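Resero opens its second repair workshop in Fakside

The household repair company Resero is glad to inform that its new workshop in Fakside will receive customers from Friday.
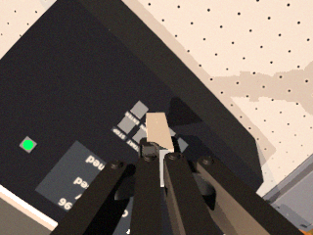 What the workshop offers

The workshop has 18 work places and a store with 1,000 spare parts. Customers can bring small kitchen machines and get a price before the repair begins.

"People in Fakside asked us for this during two years," says Fiona Gunn, manager of the workshop. "We are happy to be closer to them."

The spare parts are delivered by Nedelcu.

Comments

marta_k: Do you also take coffee grinders?

Old Fanov customer: Good news, the bus 103 stops near there.

Piet: What are the hours on Friday?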